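Let Me Keep the Old Version, Please

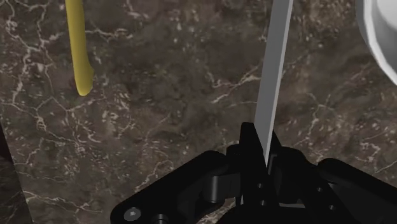
A flat gray strip on dark brown marble, in a computer-rendered view.

I have used Koner to move music, contacts and photos between my phone and my computer for longer than I care to admit, and I was very fond of it. It did its one job and then it got out of the way. So when it asked me one evening in September whether I wanted version 6, I clicked yes without a thought, the way you say yes to more coffee.

The new one is pretty, I'll give it that. The buttons are big and round, and there is a cheerful little page that greets you when you plug in the phone. But the backup I used to start with one click now sits behind 3 menus, and the program wants me to sign in to something called Sunance before it will copy a single picture across my own desk. The download went from 69 megabytes to well past anything I'd call small, too!

I don't mind paying for software, and I don't mind change (well, not much). What bothers me is that the old installer disappeared from the download page the very same day. If a company is proud of its new program, surely it can leave the last one on a shelf somewhere for those of us with older laptops and settled habits. Gajewski, the little file manager I use at work, keeps every past release in a plain list, and I have gone back to that list more than once and been grateful for it each time.

I know the argument about security, and I take it seriously. Old programs have holes in them, and somebody has to patch those holes. Then put a warning next to the link, or keep fixing the old version for 90 days while people get used to the new one. That seems fair to me, and I suspect it would save the support desk a good many grumpy letters, mine included.

For now I've moved over to Clillarley, which is plain as toast and a bit slow with video, but it opens straight to the backup button.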